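Werkstattbuch Restaurierung, Januar

Klebeversuche Steingut, zweite Runde

8:40 Uhr. Heizung lief über Nacht nicht, im Klimaschrank alles normal. Ich fange trotzdem mit den Proben an, die dort gelagert haben, weil ich sonst wieder bis Mittag auf Raumtemperatur warte und dann doch nur die Hälfte schaffe.

Zur Erinnerung für alle, die hier mitlesen: Es geht um die Behauptung aus dem Merkblatt von Grokeck, ihr neues Acrylharz lasse sich auf porösem Scherben ohne Vorfestigung verarbeiten und sei nach Jahren noch mit Aceton rückstandsfrei lösbar. Wer hat das »nach Jahren« geprüft? Das Zeug gibt es noch nicht so lange. Künstlich gealtert, schreiben sie, aber weder Temperatur noch Feuchte stehen dabei. Auf meine Nachfrage kam eine Mail mit demselben Merkblatt im Anhang, diesmal in Farbe.

Unser altes Harz nehmen wir, seit ich hier bin, und es macht, was man von ihm erwartet, auch das Unangenehme (zieht Fäden, wird im Sommer weich). Ich bin nicht grundsätzlich gegen einen Wechsel. Ich bin gegen einen Wechsel, der damit begründet wird, dass Ornella auf der Tagung ein schönes Musterkästchen bekommen hat.

Proben

Bruchscherben aus der Kiste Tzanetos, also Material ohne Fundzusammenhang, das uns ausdrücklich zum Zerbrechen überlassen wurde. Steht auf dem Zettel, Zettel liegt in der Kiste, bitte dort lassen. 11 Klebungen mit dem neuen Harz, 11 mit dem alten. Bruchkanten mit weichem Pinsel und entmineralisiertem Wasser gereinigt, zwei Tage getrocknet. Keine Vorfestigung, genau wie im Merkblatt verlangt, obwohl sich mir dabei die Nackenhaare stellen.

Auftrag mit dem Spatel, einseitig, Lage im Sandbett. Manolis hat die neue Reihe geklebt, ich die alte. Im Nachhinein ein Fehler, denn damit ist die Handschrift mit drin. Manolis trägt dünner auf als ich. Beim nächsten Mal klebt jeder von beidem die Hälfte und wir losen aus, wer welche Scherben bekommt. Das hätte mir vorher einfallen können.

10:15 Uhr. Erste Reihe durchgesehen, Streiflicht und Lupe.

Neues Harz: Fugen sehen gut aus, das gebe ich zu. Kein Glanz an der Kante, kaum Überstand. Bei sechs Proben aber ein dunkler Saum neben der Fuge, am stärksten auf den weich gebrannten Stücken. Das Harz ist also in den Scherben gewandert. Genau das, was eine Vorfestigung verhindern würde und was laut Merkblatt nicht vorkommt. Manolis meint, der Saum könne Restfeuchte sein. Nach zwei Tagen Trocknung und einer Woche Klimaschrank? Glaube ich nicht, kann es aber auch nicht ausschließen. Gewogen haben wir vorher nicht. Ab jetzt wird gewogen.

Altes Harz: sichtbare Überstände, an zwei Proben Blasen in der Fuge. Saum bei einer Probe, schwach. Die Blasen gehen auf mein Konto, ich hatte die Tube zu lange offen.

Ergebnis, wenn man es so nennen will: Optisch liegt das neue vorn, beim Eindringen das alte. Zwei Leute, zwei Hände, ein Sack Scherben unklarer Herkunft. Daraus wird keine Empfehlung, und ich bitte darum, dass es in der Besprechung auch nicht als eine auftaucht.

Lösetest

Der Teil, auf den es mir ankommt. Eine Klebung, die schön aussieht und nicht mehr aufgeht, ist für uns wertlos. Ich habe im Depot genug Gefäße in der Hand gehabt, die in den Sechzigern jemand mit den besten Absichten und irgendeinem Wundermittel zusammengesetzt hat. Bei der Schale mit der Inventarnummer 2325 haben Evdokia und ich vier Wochen lang Kompressen gewechselt, und am Ende ist trotzdem ein Stück Glasur mitgekommen. Die damalige Werkstattnotiz dazu lautet: »bewährt, jederzeit lösbar«. Unterschrieben, gestempelt.

11:30 Uhr. Je drei Proben in die Lösemittelkammer, Acetondampf, Deckel dicht. Abzug läuft. Kontrolle alle 30 Minuten, wer vorbeikommt, schaut mit hin und trägt die Uhrzeit ein. Bitte nicht am Stück ziehen, nur mit dem Holzstäbchen leicht gegen die Kante drücken. Letztes Mal hat jemand »gewackelt«, und ich weiß bis heute nicht, ob die Klebung offen war oder gebrochen.

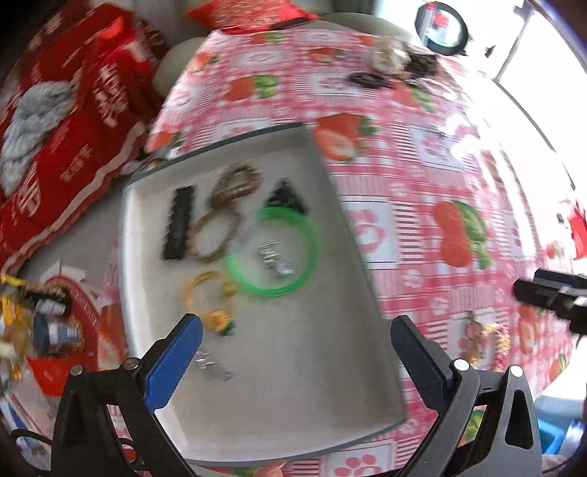

13:00 Uhr. Altes Harz: zwei von drei Proben geben nach, die dritte hängt noch an einer Ecke. Neues Harz: unverändert. Bei der mittleren Probe ist der Saum heller geworden, was für Harz und gegen Restfeuchte spricht, Wasser hätte sich anders verhalten. Manolis ist noch nicht überzeugt. Soll er ruhig bleiben, einer muss es ja.

14:30 Uhr. Altes Harz: alle drei offen, Reste kleben gummiartig an den Kanten und lassen sich mit dem Wattestäbchen abrollen. Neues Harz: eine Probe offen, zwei fest. Die offene ist die mit dem härtesten Scherben, passt also zum Bild. Je saugfähiger das Material, desto tiefer sitzt das Harz und desto länger braucht der Dampf. Dafür bräuchte man kein Labor, das steht in jedem Lehrbuch.

15:10 Uhr. Anruf bei Grokeck. Frau am Telefon freundlich, verweist an die Anwendungstechnik, dort läuft ein Band. Habe die Frage nach den Alterungsbedingungen noch einmal schriftlich gestellt und diesmal Evanthia ins Cc genommen, vielleicht hilft der Briefkopf der Leitung.

16:30 Uhr. Neues Harz, zweite Probe offen, aber unter UV leuchtet die Bruchfläche ungleichmäßig. Also Rückstand. Nach dreimaligem Abtupfen weniger, weg ist es nicht. »Rückstandsfrei« kann man das nicht nennen. Gerechterweise: Beim alten Harz leuchtet auch etwas, nur schwächer und eher auf der Oberfläche. Wie viel davon vom Harz kommt und wie viel vom Scherben selbst, weiß ich nicht, weil wir keine unbehandelte Fläche von denselben Stücken aufgenommen haben. Steht jetzt auf der Liste.

Die dritte Probe bleibt über Nacht drin.

Zum Klimaschrank

Nebenbei aufgefallen: Der Datenlogger von Cletton zeigt konstant zwei Prozentpunkte weniger Feuchte an als das Haarhygrometer. Antigoni sagt, der Logger sei neu und werde schon stimmen. Neu heißt bloß neu. Das Haarhygrometer ist zuletzt vor Weihnachten regeneriert worden, dem traue ich auch nur halb. Wir haben also zwei Geräte und keinen Wert. Ich stelle morgen beide mit gesättigter Kochsalzlösung in die dichte Box, dann sollten sie sich bei 75 % treffen, und wer es nicht tut, bekommt einen Zettel angeklebt.

Solange das nicht geklärt ist, bitte keine Nachkommastellen in die Protokolle. Der Logger gibt zwar zwei aus, aber das ist Dekoration.

Zum Angebot Alarport

Evdokia hat mir das Angebot für das Zugprüfgerät hingelegt. 2000 Euro gebraucht, ohne Kalibrierung, Abholung selbst. Klingt billig. Fragen, die im Angebot nicht beantwortet werden: Welcher Kraftbereich? Unsere Klebungen versagen bei Lasten, die ein Gerät für Metall vermutlich gar nicht sauber auflöst. Gibt es Spannbacken für unregelmäßige Stücke oder müssten wir Normkörper gießen? Und wenn wir Normkörper gießen, was sagen die dann über eine krumme Scherbe aus dem Sandbett?

Ich fürchte, wir würden damit viele Zahlen erzeugen, denen man nicht ansieht, dass sie nichts bedeuten. Mit dem Eimer und dem Wasser, das man langsam zulaufen lässt, kommen wir für Vergleiche weit genug. Sieht auf Fotos schlechter aus, zugegeben. Evdokia ist anderer Ansicht und hat darunter geschrieben, dass der Eimer beim letzten Mal umgefallen ist. Stimmt. Lag am Haken.

Für die zweite Hälfte der Versuche

Zwei Bearbeiter, gemischt, Zuteilung auslosen. Proben vor und nach der Trocknung wiegen und das Gewicht mit Bleistift auf den Beutel schreiben. Von jedem Stück eine unbehandelte Bruchfläche unter UV fotografieren, gleiche Belichtung, Graukarte daneben. Eine dritte Reihe mit Vorfestigung, dünn, ebenfalls mit dem neuen Harz. Falls der Saum dann ausbleibt, kann man über das Zeug reden, dann allerdings ohne den Vorteil, mit dem es verkauft wird.

Offen ist, wer die Scherben sortiert. Weich und hart gebrannt bisher nur nach Gefühl, also mit dem Fingernagel. Ornella schlägt vor, die Wasseraufnahme zu bestimmen, was vernünftig ist und lange dauert. Sie macht das, hat sie gesagt. Ich habe es hier aufgeschrieben, damit es gesagt bleibt.

Nachtrag Ornella (andere Tinte): Das Musterkästchen war nicht der Grund. Ich habe auf der Tagung mit zwei Kolleginnen gesprochen, die das Harz an Terrakotta verwenden und zufrieden sind.

Antwort dazu: Zufrieden seit wann, und haben sie schon einmal etwas wieder aufgemacht? Bitte nachfragen, ich meine das ernst. Wenn eine von beiden eine Klebung nach einem Jahr gelöst hat, will ich die Bilder sehen.

17:45 Uhr. Kammer geschlossen, Abzug auf kleiner Stufe. Acetonflasche zurück in den Sicherheitsschrank, fast leer, neue bestellen. Die offenen Proben liegen auf Löschkarton im Regal links, beschriftet mit A für alt und N für neu. Nicht umlegen, auch nicht zum Staubwischen.

Nächster Morgen, 8:20 Uhr. Dritte Probe offen. Sie ist beim Anheben des Deckels auseinandergefallen, der genaue Zeitpunkt ist also verloren. Irgendwann zwischen Feierabend und jetzt. Unter UV deutlicher Rückstand, gut einen Millimeter tief in der Kante, soweit man das von oben beurteilen kann. Ich säge das Stück heute Nachmittag quer durch und schaue nach. Manolis hat die Säge, zuletzt gesehen am Gipsplatz.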